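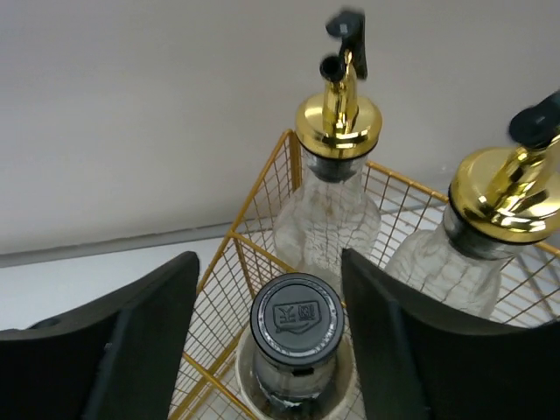
Workano Opens Shared Kitchen Program for Small Food Producers in Multton

MULTTON, March 17, 2020: Workano, the operator of shared workspaces, today announced the opening of a licensed production kitchen at its Solent Street site. The kitchen will serve makers of sauces, preserves, seasoned oils and other pantry goods who have outgrown their home kitchens but are not yet ready to lease premises of their own.

The program offers 9 workstations, dry and cold storage, and a labeling room. Members may book by the half day, with hours available from early morning until late evening. Membership costs $80 a month, and kitchen time is billed separately.

"Small producers in this region have asked us for years for a place where they can cook, fill and label under one roof," said Wálter Marulanda, director of food programs at Workano. "The first group of members will help us decide how the storage and booking rules should work over the long term."

Workano received 69 applications during the enrollment period that began in November. Applicants were asked to submit a recipe, a list of suppliers and a draft label. Places were awarded to producers who already sell at local markets or through independent grocers.
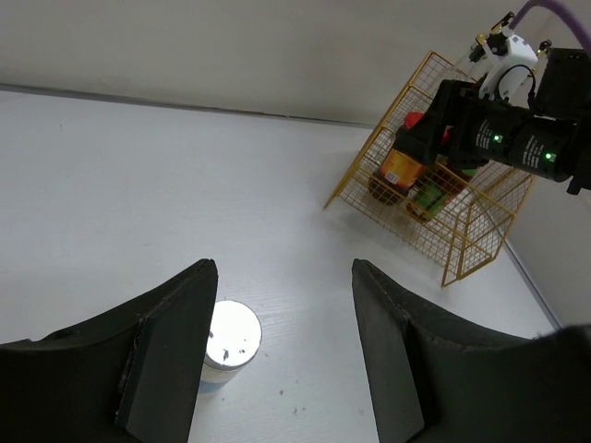 A small container with a white lid and a pale blue-and-white label.

Members will also have access to classes on shelf life, allergen labeling and pricing. The classes follow a course first run at the company's Cáceres location, and materials will be provided in English and Spanish.

Producers who were not selected have been placed on a waiting list and will be contacted as further hours become available. New applications may be submitted at the Solent Street reception desk.

About Workano
Workano operates shared offices, workshops and kitchens for independent businesses. Its sites serve 869 members.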